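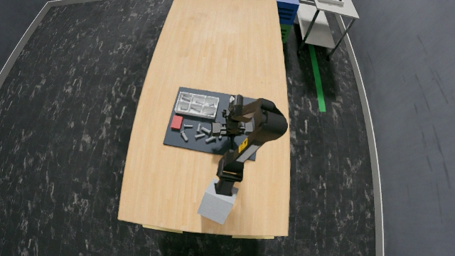

Simulated peg cell: gripper over the mat, tray at the far side.

Planner selects the outermost peg first - is this intended?

acaron_sim wrote:
Good afternoon. I am responsible for the simulation side of the Porketen project, in which a single arm sorts pegs from a mat into a compartment tray. The scene is built in Skeritz and the motion planner is the standard one supplied with Ultport 3.

With the default cost settings, the planner consistently selects the peg at the end of the group, on the side nearest the arm. Members of my team regard this as a fault, as the pegs closer to the red block are a shorter distance from the tray. I should be grateful for the view of other users before I file a report.
Apolline Caron

delft_kinematics wrote:
This is the expected behaviour. The default cost is calculated on joint travel and takes no account of the distance between peg and tray. A peg near the arm may well be cheaper to reach even where the carry is longer. I would not file a report.

m_orrin wrote:
I must disagree with the previous reply. The documentation states that the cost is calculated over the full cycle, including the carry. If the carry were properly included, the order would change at least occasionally. Could the original poster confirm whether the place pose is passed to the planner at the time of selection, or only after the grasp is confirmed?

acaron_sim wrote:
Only after the grasp is confirmed. The task layer is written in Ông, and it requests the two motions separately. I had assumed that the planner would hold the tray pose from the scene file.

I have also looked at the approach to the tray. The hover pose beside it is set by hand, with the fingers pointing down over its right edge.
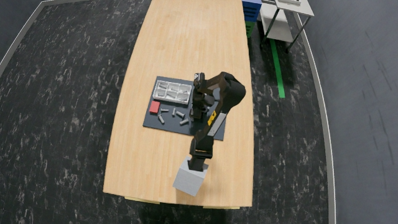
From that pose the planner fails to find a path into the left-hand compartments in 6 attempts out of 70. I do not know whether the two matters are connected.

m_orrin wrote:
In my opinion they are. A fixed hover pose commits the elbow before the compartment has been chosen. Please submit pick and place as one request and remove the hover pose entirely.

delft_kinematics wrote:
I accept the point regarding the single request. I do not accept that the hover pose should be removed. It gives the perception node a settled view of the tray, and without it we recorded more misplaced pegs in September. I would retain it and allow 2 elbow solutions.

acaron_sim wrote:
Thank you both. I shall test the single request first, with the hover pose retained, and report the failures by compartment - the log does not separate them at present.

6 replies
Last updated: December 16, 2025

Related topics
Joint limits ignored after scene reload
Tray pose drifts between simulation runs
Setting grasp order by hand in Ông
Skeritz: contact settings for small cylinders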